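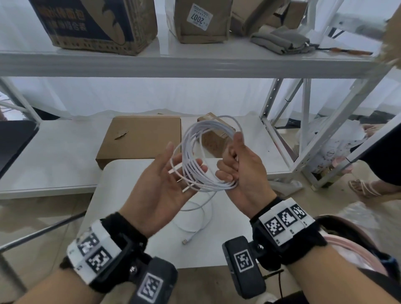 Page last changed: October

Durkier wrist trackers, 2 months in

Durkier says its marker bands record hand motion well enough to teach a gripper. I have my doubts. The square markers on each wrist read fine while I hold a coiled cable up and level. Roll the wrist and our Lundham controller loses them for almost 3 seconds. The modules underneath are bulky and catch on loops. Ratree Thongsuk got cleaner takes with the older Bukiteo bands, which cost less. Our two-finger gripper still drops one coil in three after training on either set. I'd wait for a slimmer version.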